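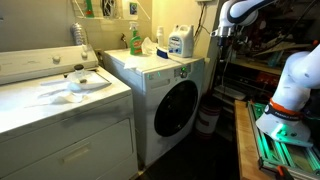
Agnes Hägglund
Science writer, Hadport Children's Pages

How a Washing Machine Works

A washing machine cleans clothes by moving them through water and detergent. The part that holds the clothes is called the drum. In a top-loader, clothes go in under a lid. In a front-loader, they go in through a round door.

Detergent has two jobs. It loosens dirt from the cloth, and it keeps that dirt in the water until the water drains away.

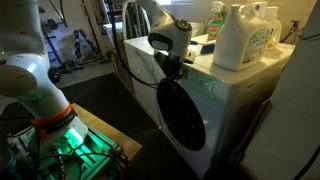
Page last changed: Mon 13 January

In a front-loader the drum lies on its side. As it turns, it lifts the clothes and drops them back into the water. A rubber seal around the door keeps the water in.
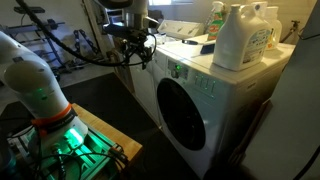
A front-loading washer. The dial is above the round door.

After washing comes the rinse. Clean water enters, the drum turns, and a pump sends the water out through a hose. Then the spin begins. At a spin speed of 400, the drum makes 400 full turns every minute.

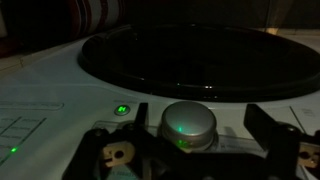 The wall of the drum pushes the clothes around in a circle -- but the wall has small holes in it, so water can escape. Faster spins remove more water. The door stays locked until the drum stops.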